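Extended warranty on a used crossover, worth it?

Forum: Buying and Selling
Started by dchaudhry, July 10, 2019

dchaudhry
Looking at a four-year-old AWD crossover at a Stilel dealership about an hour from us. 105,000 km on it, one owner, service book mostly filled in. The price is fair compared with the others I've looked at. When we sat down to do the paperwork the business manager added a Fanelura powertrain plan for $3397, three years or 60,000 km. He said the price was only good if I signed the same day. I said I'd think about it and left a deposit on the car only.
We do a lot of highway driving and go up to the lake most weekends in summer with a small trailer. Has anyone claimed on one of these plans?

qianru_m
Read the contract before anything else. Mine was a different plan but the per-claim limit was $1000, which doesn't go far on a transmission. Ask for the full booklet. The brochure isn't the contract.

Hajdu_B
I'd skip it. Put the $3397 in a savings account and leave it there. If the transmission goes you have most of a used one paid for. If it doesn't, you have a down payment on the next car.

marisol_s
Disagree with Hajdu_B. That works if you have the cash sitting there. Most people are financing the plan with the car, so there's no lump sum to put away. We had a transfer case replaced on our last one under warranty and I was glad to have it.
Also, does the plan cover towing? Ours was void if you pulled anything over a certain weight.

dchaudhry
Good point on the trailer. I'll ask. It's 600 kg loaded so I wouldn't have thought it mattered.

Hajdu_B
marisol_s, if it's financed then he's paying interest on it as well. That makes it worse value. What was the transfer case worth?

marisol_s
I don't have the bill in front of me. More than we paid for the plan. I'm not saying it works out for everybody.

frind
I worked in a service department for several years. The claims that got turned down were nearly all missing oil change receipts. If you buy it, keep every receipt, with the odometer reading written on it. "Mostly filled in" on the service book would worry me more than the warranty. Ask them which visits are missing and whether the AWD fluid was ever changed.
Also, the plan price is negotiable. The "today only" part is a sales line. Call back in a week and it will still be there, probably for less.

qianru_m
Agree with frind on the price. Mine dropped twice while I was sitting at the desk.

dchaudhry
Called this morning. Loaded trailers are fine up to the rating in the owner's manual. The per-claim limit is the value of the vehicle, so that's better than qianru_m's. There is a deductible on each visit. He's emailing the booklet.
The gap in the service book is two oil changes, both from the winter the owner was working up north. No record of the rear diff fluid.

Hajdu_B
Then get the diff fluid changed as a condition of sale and have an independent shop look at it on a hoist. That's a couple of hours of labour. I'd still pass on the plan.

frind
Second the inspection. Measure your parking spot too if you're coming from a sedan. My brother-in-law bought one without checking and has to fold the mirrors in to get into his garage.

qianru_m
On garages, I used tape on the floor when we changed cars. Painter's tape comes up easily if you get the position wrong the first time. 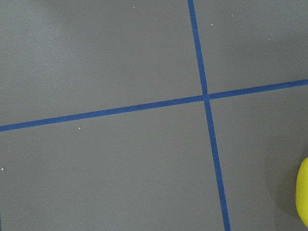
Blue tape, two strips crossed

marisol_s
We hung a tennis ball from the ceiling. Same idea, and you don't have to look down.

dchaudhry
We have a carport so width is no problem. Inspection is booked with a shop in town that isn't connected to the dealer. They quoted me for the diff fluid as well in case Stilel won't do it.

Hajdu_B
Ask them to check the rear brake lines while it's up. February salt is hard on them.

dchaudhry
Will do. The booklet came through and it's 22 pages, so I'm reading that tonight. I'll post what the shop finds.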